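ミン・ビョンチョル(Byung-chul Min)です。韓国から来て、日本で働いています。日本語がおかしい所があったら、すみません。今日はTanitzの手持ちグリッパー「Koo」を使った感想を、少しずつ書きます。長くなります。

1/ まず、Kooは完成品とキットの二種類があります。私が買ったのはキットのほうです。組み立ては、説明書のとおりにすれば難しくありません。ただ、説明書は英語と韓国語だけです。日本語版は2022年9月に出る予定と、代理店のVomomhamから聞きました。

2/ 重さは、私のはかりで700グラムでした。ケーブルは入れていません。最初の一時間は軽いと思いますが、午後になると手首に来ます。私は途中で持つ手を変えています。左手でも同じように持てるのは、ありがたいです。

3/ 比べる相手は、前に使っていたGrarnellです。Grarnellは指の動きがやわらかくて、気持ちがいいです。でも二月に軸がゆるんで、修理に出しました。戻るまで長かったです。それで今回は、自分で部品を替えられるものを選びました。

4/ 試し方も書いておきます。机の上で、つかんで、持ち上げて、置く。これを一つの物で200回くり返します。持ち上げたとき指の間ですべったら、失敗と数えます。地味な作業ですので、音楽を聞きながらやりました。

5/ 硬い物は、あまり心配がありませんでした。差が出るのは、革や布のように、力を入れると形が変わる物です。二つ折りの財布は、私がいつも最後に試す物です。
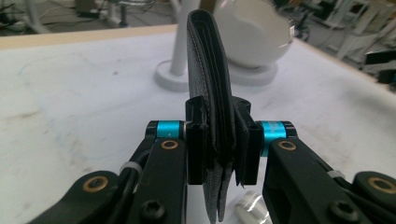
6/ 革の財布は、つかむ向きで結果がとても変わりました。平らに寝かせた財布は、指が下に入りにくいので、失敗が多いです。立てて両側からはさむと、200回のうち失敗は59回まで減りました。まだ多いと思いますか。私もそう思います。でもGrarnellでは、もっと悪かったです。

7/ コツは、真ん中より少し下をはさむことでした。上のほうをはさむと、革が何枚かに開いて、厚さが毎回変わります。これは私の財布の場合です。新しくて硬い革なら、違うかもしれません。

8/ 困った点も書きます。指先のパッドを交換するとき、ねじを回すすき間がせまいです。短い六角レンチがないと、入りません。付属のレンチは長いほうだけでした。Vomomhamに問い合わせたら、返事はていねいで、短いレンチを無料で送ってくれました。

9/ もう一つは、記録用のソフトです。全部で3191回分のデータをためた後、一覧を開くのがとても遅くなりました。物ごとにフォルダーを分けたら、なおりました。最初から分けておくことをおすすめします。

10/ 買ったほうがいいか、と何人かに聞かれました。毎日使う人、自分で直すことが好きな人には、いいと思います。箱から出してすぐ使いたい人は、完成品を見てください。完成品は私はさわったことがないので、何も言えません。

11/ 書き忘れました。パッドの交換用は二組ついています。私はまだ一組目です。減り方は、布の物を試してからまた書きます。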